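How to Put In a Small Backyard Pond for Salamanders and Dragonflies

I dug my first wildlife pond with a garden spade and a bad back, and I've put in three more for friends and neighbors since then. It's easier than you'd think! You need one free weekend, a liner, and somebody who'll haul dirt in exchange for lunch (mine is Jae-hoon Shim, who is owed a lot of sandwiches by now).

What to gather

A flexible pond liner – mine came from Stomholm and has held up fine – plus old carpet to go under it, a spade, a level, and a few buckets of flat rocks. Skip the pump. Salamanders and dragonfly larvae like still water.
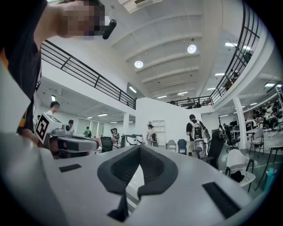

Step 1: Pick the spot

You want sun for part of the day and some shade in the afternoon. Stay away from big trees if you can, or you'll be scooping leaves all October like I do. Call your utility locating service before you dig, please!

Step 2: Dig it with a slope

Make one side a long, gentle ramp and leave the middle 14 inches deep or a bit more. My first pond had straight sides all the way around and I had to rebuild it the next year – little animals fall in and can't climb out. Lay a board across the hole and check that the rim is level, then check it again from the other direction.

Step 3: Line and fill

Pull out every sharp stone and root, lay the carpet, then the liner, and leave 12 inches of extra liner past the edge on all sides. Rainwater is best. I fill mine from two barrels and it takes a couple of storms, so be patient with it.

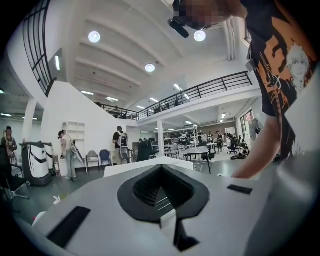

If you have to use the hose, let the water stand for a few days and ask your water company whether they use chloramine, which won't go away by itself (you'll need a conditioner for that). Once it's full, tuck the edges under the flat rocks and add native plants in pots. Pickerelweed and soft rush have both done great for me.

Step 4: Leave it alone

No goldfish! They eat eggs and larvae. Don't bring in animals from other ponds either, as you could carry disease along with them. I had dragonflies the first summer, but the salamanders took two more years, and I found them under a rotten log I'd been meaning to throw out. So keep a log pile nearby if you've got the room.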